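Was ist eigentlich ein Redaktionsschluss?

Hallo, ich bin's wieder! Ich schreibe für Femel, das ist ein Heft für Kinder, und gerade sitze ich mit kaltem Kakao am Tisch und muss fertig werden. Morgen früh ist nämlich Redaktionsschluss. So heißt der Moment, in dem alle Texte da sein müssen. Wer dann noch schreibt, kommt ins nächste Heft (oder kriegt eine ziemlich knappe Mail von Po-yen Yen, hab ich schon ausprobiert).

Also, wie geht das los? Erst habe ich eine Idee. Die schicke ich an die Redaktion, in zwei, drei Sätzen. Wenn die Ja sagen, bekomme ich eine Länge. Diesmal sind es 1.450 Zeichen, und Leerzeichen zählen mit! Ein Zeichen ist jeder Buchstabe, jeder Punkt, jedes Komma. Mein erster Versuch war 200 Zeichen zu lang, und da musste mein schöner Absatz über Eulen wieder raus. Seufz.

Danach liest jemand anderes den Text. Das nennt man Gegenlesen. Man selbst sieht die eigenen Fehler irgendwann einfach nicht mehr, ich habe mal elf Tippfehler auf einer einzigen Seite übersehen. Ganz zum Schluss kommt der Text ins Layout, da werden Schrift und Bilder auf der Seite verteilt, und dann geht alles in die Druckerei.

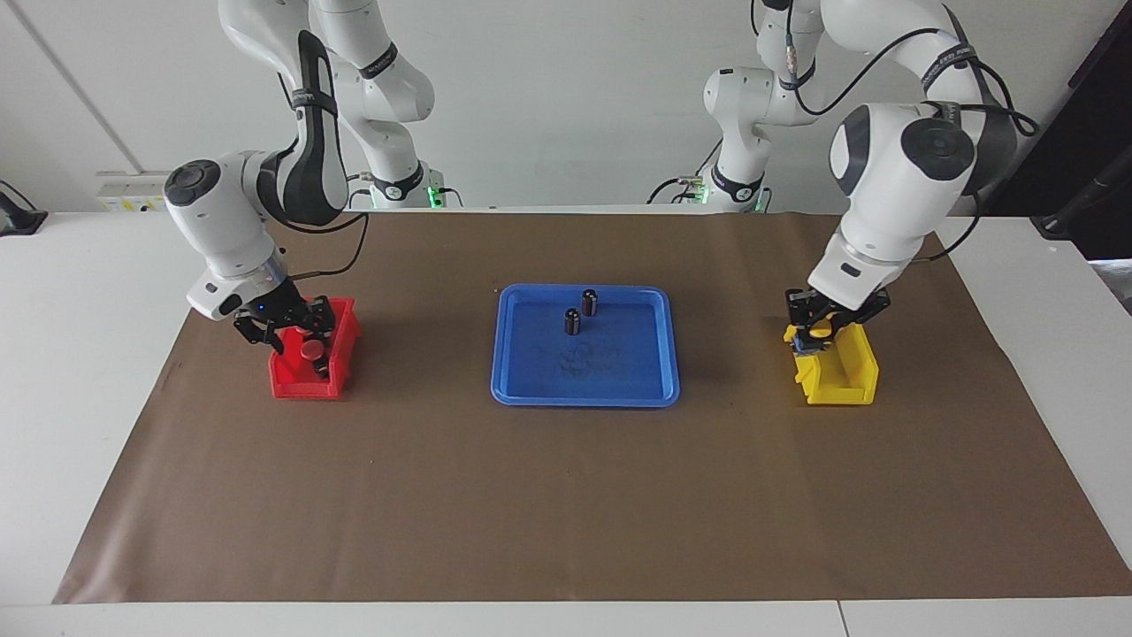
Etenesh Adugna meint, ich hätte das Wichtigste vergessen, nämlich die Überschrift, und die solle man immer erst am Ende schreiben, wenn man weiß, was im Text steht. Stimmt, mache ich auch so! Meistens stehen bei mir vorher fünf schlechte auf einem Zettel.

Wenn ihr selbst mal was für die Schülerzeitung schreibt: Lest euch den Text laut vor. Wo ihr stolpert, ist der Satz zu lang. So, jetzt muss ich aber wirklich, der Eulentext soll ja im April noch drankommen.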